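Kitchen Talk > Small Appliances > Steamers and Rice Cookers
Tags: electric steamer, steamed buns, reheating, soggy bottoms

Do these plug-in steamer pots do anything a pan and a rack can't?

Posted by Aled Sayce

I need someone to talk me into or out of keeping an electric steamer pot. My sister-in-law moved to Dunemthorpe in April and left me hers, a Tastenex with a perforated steel tray and a small control on the front. She swears it makes perfect steamed buns every single time. I have my doubts about anything that is perfect every single time.

So far I've run four batches through it, all from the same frozen bag. Two were fine. One came out wrinkled like an old balloon, and one had wet, gluey bottoms that stayed stuck to the tray when I picked up the buns. Same buns, same pot, same me. The booklet says to fill to the line, switch it on, and wait for "delicious results," and that's all it has to say about technique.

What I've read online doesn't help. One person says you must start with cold water. The next says cold water ruins them. Somebody insists you need cabbage leaves, somebody else says parchment, and a third says a bamboo basket or don't bother. They can't all be right, and I suspect some of them are selling bamboo baskets.

My setup is nothing special. The pot sits on a plain table by the wall because my counter has no free outlet, with a plate next to it ready for when the buns come out. I put four on the tray at a time with a gap between them.

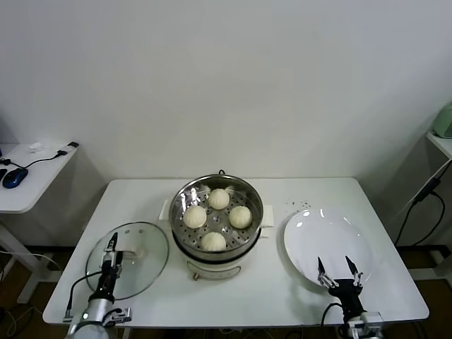
I don't think crowding is my problem, then. The lid is glass with a little vent hole in it, and I do wonder about the lid, because drops collect on the inside of it and they have to go somewhere.

What I'd like to know:

Is the wrinkling from heat, from opening too soon, or from the buns themselves?

Does lining the tray help, or does it only move the wet spot around?

And is there any reason to keep a whole appliance for this when I already own a saucepan with a lid and a folding rack? My cupboard space is not generous. If the answer is "it's the same thing with a plug," I would like to hear it.

Please, no "my grandmother always did it this way" unless your grandmother tested the other way too.

Rhodri Prydderch

I had the same suspicion and kept notes for a while, so take this for what it's worth. It's one kitchen and not a laboratory.

Wrinkling first. In my case it was nearly always the lid coming off too fast. When the time is up, turn the knob off and leave the lid alone for four minutes, then tip it open a crack and wait a bit more before you lift it away. I did this with one half of a bag and yanked the lid off for the other half. The patient half stayed smooth. The yanked half mostly sagged. Mostly – two of them were fine, so I won't tell you it's a law of nature. If you make your own dough, letting it rise too long will do it as well, and no amount of care with the lid will save those.

The cold water argument I think is overblown. For frozen buns that are already cooked, I couldn't tell the difference. For raw dough I'd start cool, because the slow warm-up gives it one last bit of rise, but I've had good ones both ways.

Wet bottoms are two separate problems that people lump together. One is water bubbling up through the holes in the tray. That means you've put in too much. I use 400 ml in mine and have no trouble, and the fill line on my pot is well above that. I don't trust fill lines. The other is drips off the glass, and those land on top and run down the sides. When you do take the lid off, lift it straight over to one side without tilting it above the buns, and set it down away from your plate. You can wrap the lid in a dish towel on a stovetop pot, but I wouldn't on an electric one with a vent. You'd be covering the vent, and there's a cord and a hot base right there.

Lining: small squares of parchment, one under each bun, just bigger than the bun. Don't cover the whole tray or you've blocked off the steam and you might as well be using a plate. The cabbage works and tastes of cabbage.

As for keeping it, a saucepan and a rack do the same job. Steam is steam. What the electric pot gave me was a steady boil I didn't have to stand over, plus a free burner. If you make buns twice a year, give it away. I make them most Thursday nights, so mine stays out.

Pirex

just microwave them?? wet paper towel over the top, 40 seconds, done. I have never understood the fuss. they're bread

Pacheco

The microwave works if you eat the thing within a minute. After that you've got a rubber ball, so I wouldn't call it the same result.

I agree with Rhodri on the lid, less so on the water. 400 ml ran low on me during a long batch, and a pot that boils dry smells terrible and can't be good for the base. Check your own pot with an empty tray before you copy anybody's number. Run it for the time you'd normally use, let it cool, and look at what's left. If there's plenty, cut back next time.

I'd also look at the bag before blaming the steamer. I've had frozen buns with ice crystals all over them, and those came out spotty and damp whatever I did. Brush the frost off or buy from a store that turns over its freezer faster. Two good batches and two bad ones from the same bag makes me wonder if it was left open between them.

Aled Sayce

Thanks. The bag was held shut with a clothespin, so Pacheco may have a point there. I tried the four-minute wait tonight with parchment squares and less water. Smooth tops, nothing stuck. That's one batch, and I got two good ones before without doing any of it, so I'm not convinced yet. I'll do another bag before I decide about the cupboard.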